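Interior Textiles and Upkeep
Unit 4 handout: Cushions, and what the trade says about them
Course notes, Anežka Štěpánek
25/01/2024

Read before the February session. Bring the Plavaren price sheet.

Claim 1. "A sofa needs an odd number of cushions." You will meet this in nearly every styling guide. I have yet to see a reason given for it. Three cushions on a short sofa leave one person sitting forward. Start from how many people sit there, then see what room is left.

Claim 2. "Feather holds its shape." It holds its shape if someone shakes it up every day. The Vudino leaflet quotes 500 compressions for its feather insert and 2,000 for polyester fiber, and says nothing of the weight used or how long the insert rested between presses. Treat both figures as advertising until you have seen the method.

Claim 3. "Pale on pale looks bigger." Maybe. A light cushion on a cream sofa certainly has less contrast, so the outline matters more. Slack corners and a crooked lean show up as shape when there is no pattern to distract from them.
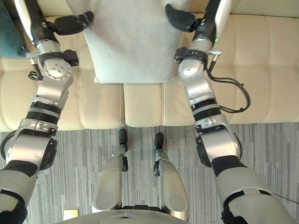
Fig. 4.1. Plain light cushion, upright against the back of a cream sofa.

Look at the corners in Fig. 4.1. They are slightly puffed. Sellers like to call this "generous filling," but you can't judge filling from the outside. Open the cover, weigh the insert, and compare it with the label. Marek Kollár's group did this last term with a Pidik insert sold as 500 g and got 300 g on the kitchen scale. One insert proves very little, and I would want a second scale.

Placing. Hold the cushion at both sides and set the lower edge on the seat first, then lean it back. Picking it up by one corner pulls on the seam. The "karate chop" dent in the top edge is a photographer's habit — skip it in practical work.

Covers. The Usmani notes recommend washing every 200 hours of use. Who keeps a log of sofa hours? Wash when it's dirty, zipper closed, and check the care label.

For next time: find one cushion claim in a catalog and write half a page on what evidence would settle it.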